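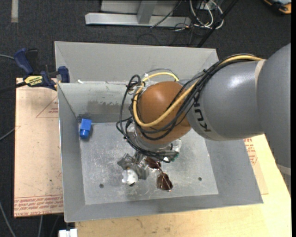 Progress report: bin cell, winter period

February 5, 2021
From: Marjan Farahani
For: the Kosetti grant office

Hello all,

Mostly good news this time. The cell is set up and running again after the December stoppage, and I've spent most of the weeks since on the dull end of things - cables, clamps, bolts - so that's what you'll be reading about. Sorry to anyone hoping for graphs!

Where the money went

The biggest job was the dressing on the KUKA's wrist. We had two cable failures before Christmas, both in the black bundle where it bends over the orange joint, and both times we lost days hunting for the break. I've replaced the whole bundle and left a lot more slack on the way down to the gripper. It isn't pretty, but the wrist can turn without pulling on anything. The yellow hose goes round the joint as well, and I now look at both every morning before the arm is switched on. Khalaf quoted us 172 pounds for the replacement cable and it came in at exactly that.

The bin

You may remember that the metal bin used to creep across the table whenever the gripper pushed against a wall. Bramo suggested bolting it down. I didn't fancy drilling the tabletop (it's a nice bit of wood), so we're using a bar clamp on the rim and acrylic sheet by the bin, with its covering still on. I check the clamp at the start of each run and give the handle another squeeze if it needs one. The bin floor is well scratched by now, but flat, and I see no need to buy another.

Running figures

We've logged 729 picks since the restart. There were 2 stoppages, one from a loose connector and one that was my own fault - I'd left the arm in slow mode and the program timed out waiting for it. Both were sorted the same afternoon.

Still to do

Tidy the cable loops on the left of the wrist, which hang lower than I'd like. Write up the morning check properly so Loner's team can follow it when I'm on leave. Order a spare set of gripper bolts. I'd also like a second clamp, if there's anything left in the small parts budget - could you let me know by the end of the month?

Marjan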